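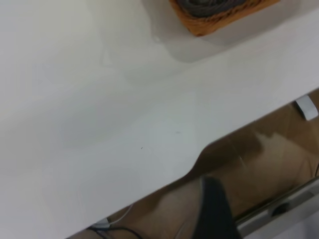
Spring race day hospitality at Dokport - talk notes, 20 min, leave 5 for questions

Mic check w/ Recep before doors. Water!!

Start. Thank Tukside for the room. Who's been to a race day as a guest? Hands up. Who got there on time? (wait for laugh, move on if none)

Why I'm talking - ran the guest side at Dokport last season, 80 guests, one long lunch, six races. Most of what went wrong went wrong before noon.

Getting people there
- two coaches from the hotel, 10:15 and 10:40. One hour on paper. Took an hour and a half, single lane past the feed store
- invitation said "late morning". Don't do that. Say a time
- Gönül's fix: coffee and rolls on the coach. Cheap, people stop looking at their watches

Dress code
- "smart" means nothing. We had linen suits, jeans, one full morning coat
- hats - say yes or no. If yes say where they can be put down at lunch, no room on the chairs
- grass + thin heels. Put it on the invite. Zerrin Özkan bought heel caps in town that morning, went in ten minutes
- tell story of Ross and the borrowed tie (short version)

Lunch
- Çetinkaya did the food. Cold starter already on the tables, good call
- main course ran into race two. Half the room stood up and left the lamb
- now: main done before first race, dessert whenever. Kitchen hated it, then they liked it
- 19 special diets, list came the night before. Close the list in December if you can get away with it, otherwise two weeks out

Betting
- most guests have never placed a bet and won't say so
- one card per person, how to read a race card, smallest stake, where the window is. One side only
- Volkan Polat did a walk-through by the paddock, best recieved part of the day. Go slow here

Money - SKIP if behind
- 1,519 for coaches, 836 for flowers. Flowers were gone by race four, people took them home. Would halve it
- Pradus paid for the drinks, wanted a speech. Keep sponsor speeches to three minutes and do them before teh food

Going home
- first coach leaves straight after the last race, second one an hour later. People like to have the choice
- lost property: umbrellas, one shoe

Questions. If no one asks, ask Ross about the rain plan.

Handouts by the door, remind them twice.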